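Loose tools inside the gripper work area – what's your rule?
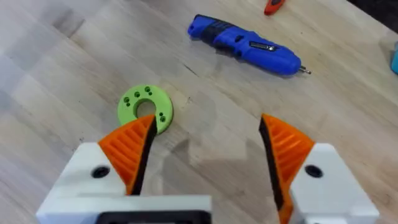
Wrist view, jaws open, green ring by the left finger, blue screwdriver farther back.

fandbridge_ops
Our draft says no hand tools on the table during a run. Too strict?

Ekier37
Yes. Mark a keep-out line and allow tools behind it.

zshabalala
Disagree. Lines get ignored. We clear the table and sign the sheet before every start.

Ekier37
At 15 starts a shift?

zshabalala
Yes – all 15.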